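4 开放日演示：把仿真桌面搬到访客面前

前面三节讲的都是方法，这一节换个口气，讲讲八月那次开放日。我们在Finirthorpe实验楼的一层摆了个摊位，让来访的人看Hallex仿真器里的双臂桌面任务，也让他们自己上手操作。演示用的场景见图2，左右两条黑色机械臂分别装在桌子两侧，桌上放着木色的方块和一个深灰色方块，任务是按语音指令把方块归位。

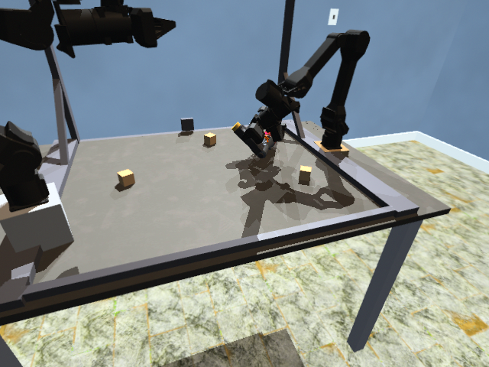

图2 开放日演示所用的Hallex仿真场景（渲染图）。

Lilibeth Talavera在讨论环节里提过一个意见，大意是公开演示最容易把人骗过去，仿真里的臂再听话，观众也会默认真机同样听话，所以论文里要是只写访客玩得高兴，不写他们误解了什么，这一节就没有必要留。我当时有点不服气，回去翻了反馈单，觉得她说得对，于是这一节改成了现在的样子：先讲怎么布置的，再讲访客在哪里卡住，最后讲我们因此改了系统的哪些地方。

4.1 场地和流程

摊位很简单。一块大屏幕朝外，显示仿真画面；一台小显示器朝里，显示Lacson控制器的状态，给我们自己看。访客面前是两个手柄，一左一右，对应两条臂。旁边还有一支麦克风，用来下语音指令。原本打算把Uluvmont真机平台也推过来放在旁边对照，结果电梯门比平台窄，只好留在楼上，想看的人由我们分批带上去。这件事后来影响不小，4.3里会说。

流程分两段。第一段是自动演示，访客只管说话，比如“把深灰色的拿到右边”，系统解析之后由策略网络执行。第二段是手动，访客拿起手柄自己抓方块。我们本来以为大家会更喜欢自动那段（毕竟训练它花掉了我整个春天！），可是队伍几乎全排在手柄这边。有个小朋友抓了半天没抓住，就是不肯放手，后面的人也不催，还帮着喊“往左、往左、再低一点”。

每次重置，方块的初始位置都会变。我们提前从3,000个随机生成的初始布局里抽取，开放日当天不再临时生成，免得碰上方块叠在一起或者落到桌沿外面的怪情况。布局的采样方法和第3节一样，只多加了一条约束：任何方块都得至少能被一条臂够到。这条约束写起来就一行，我却调了一个晚上，因为两条臂的可达范围在桌子中间有一块重叠区，重叠区里的方块该算谁的，策略和人的直觉不太一致。

再说光照。图2里右臂在桌面上投下了大片的影子，右半边桌面大部分都盖住了，有一个木色方块也在影子的范围里。训练时我们把光源方向做了随机化，演示时挑的是影子比较重的一组设置，想让观众看到策略在这种条件下的表现。这个选择在自动段没有引起什么麻烦，到了手动段却成了访客抱怨最多的一项，我们事先完全没想到。

4.2 访客在哪里卡住

当天收回49份反馈单，纸的，字迹各异，由我和另一位同事分别归类再对照。归类有分歧的地方我们坐下来吵，吵不出结果的就放进“其他”。样本是自愿填写的，偏向玩得比较久的人，所以下面的内容我只当线索来用，不做统计检验。

抱怨最多的是深度判断。屏幕是平面的，视角又固定，访客很难知道夹爪离桌面还有多高。真在桌子旁边的人会歪一歪头、换个角度看，坐在屏幕前歪头可没有用，但很多人照样在歪（我自己调试的时候也歪）。不少访客于是转而去看影子，拿影子和夹爪的距离来估高度。这个办法本身很聪明，麻烦在于我们的光源不止一个，影子是好几层叠在一起的，深浅不一，跟着哪一层走都可能走偏。有一张反馈单上只写了一句话：“影子在骗我。”

第二类是左右手的对应。摊位上的手柄按画面的左右来放，左手柄管画面左边的臂。看起来天经地义，可是夹爪的前后方向是按各自臂的底座坐标系定义的，两条臂相对而立，于是往前推左手柄，左臂向画面右侧伸；往前推右手柄，右臂向画面左侧伸。习惯游戏手柄的人会期待往前推就是往画面深处走。我们内部用久了，谁也不觉得别扭，访客一上手就露馅。有人试了几下之后干脆把右手柄倒过来拿，居然好用了不少。

第三类是延迟。为了让画面平滑，Lacson里有一个缓冲，开放日当天设成300毫秒。自动段里这点延迟看不出来，手动段里就很要命：手已经停了，臂还在走，访客以为没停住，又往回拉，臂就开始来回晃。懂控制的读者看到这里大概已经在叹气了。我也在叹气。这个数值是从早先的离线渲染配置里抄来的，抄的时候没有人想过会有真人拿着手柄。

语音那边的问题少一些，但更有意思。指代方块的时候，大家的说法五花八门：“黑的那个”“灰的那个”“颜色不一样的那个”，说的都是深灰色方块，解析基本没出错。出错的是“前面”和“后面”。站在屏幕外的人说“后面那个”，多数指画面里离自己远的，可也有人把自己代入了机械臂，说的“后面”是离那条臂远的。同一块方块，两个人可以给出相反的说法，而且各自都很笃定。系统当时一律按画面来解释，代入机械臂的那些访客就会觉得它笨。

4.3 关于仿真与真机的误解

回到Talavera担心的事。我们在反馈单上留了一道开放题，请访客写写他们觉得真机会有什么不同。回答大致有这么几种倾向。有人觉得完全一样，“就是把屏幕里的拿出来”；有人觉得真机会更慢；也有人反过来，觉得仿真里抓不住是因为软件做得不好，换成真的肯定一抓就起来。

上楼看过Uluvmont的访客，答得明显细一些，会提到声音，提到臂停下来时末端的轻微抖动，还有一位写到夹爪的橡胶垫磨得发亮。没上楼的人几乎不会往这些方面想。我没法断言这是看真机造成的，愿意爬楼梯的人可能本来就更有兴趣。可是站在摊位边上听他们聊天，差别还是挺清楚的：看过真机再回来玩手柄的人，遇到抓空会说“可能是摩擦”，没看过的人会说“按钮坏了”。

还有一个误解要算在我们自己头上。自动段的画面做得太干净，访客问得最多的问题是“这是不是录像”。为了证明不是录像，同事会当场请他们指定把哪个方块放到哪里。这招管用，可也带来了新的错觉：既然指哪打哪，那大概什么都能抓。接着就有人问能不能叠衣服，能不能倒茶。我们在现场的解释是，策略只见过方块，没有见过别的东西，换个圆的都不保证行。大部分人听完点点头，然后继续问倒茶的事。

4.4 演示之后改了什么

开放日结束后的那个月，我们做了下面这些改动，第5节的实验全部用的是改动之后的版本。

缓冲改成按模式切换，自动执行时保留原值，手柄操作时关掉平滑，只留通信本身的延迟。画面看上去没那么顺，手感好多了，我宁愿要手感。

手柄的坐标系改为统一按画面定义，同时保留一个开关，可以切回底座坐标系。组里的老用户抗议过一阵，现在一半人用新的，一半人坚持用旧的，谁也说服不了谁。

手动模式默认只开一个主光源，影子只剩一层，方向固定。训练用的光照随机化没有动。我们还试过在夹爪正下方画一个小标记，帮助判断高度，确实好抓了，可是这样采到的人工示教数据会依赖一个真机上不存在的提示，最后只在教学演示里开启，采数据时关闭。

语音里的“前”“后”现在会先看上下文，要是指令里提到了某一条臂，就按那条臂的方位来理解，否则按画面。还是分不清的话，系统会反问一句。反问的措辞改过好几版，早期版本太像客服，组里一听就笑。

至于“指哪打哪”的错觉，技术上没什么可改的，改的是演示本身。下一次开放日，自动段会加进几个策略没见过的物体，失败就让它失败在大屏幕上，由讲解的人当场说明为什么。真机也要放到摊位旁边，电梯进不去就拆开搬，底座和臂分两趟。拆装之后需要重新标定，标定步骤写在附录B里，我按那份步骤自己走过一遍，中途漏掉一颗固定螺丝，附录里现在专门加了一行提醒。

最后交代一下数据。当天手动段的操作轨迹都留了下来，征得同意的部分去掉语音后并入了第5节的示教集，单独标为“访客”一类。这部分轨迹很乱，犹豫多，来回晃的也多，其中一些晃动显然要怪那个缓冲设置。我们没有清洗它们，只在训练时给了较低的权重，带访客数据和不带访客数据的对照结果放在5.2节。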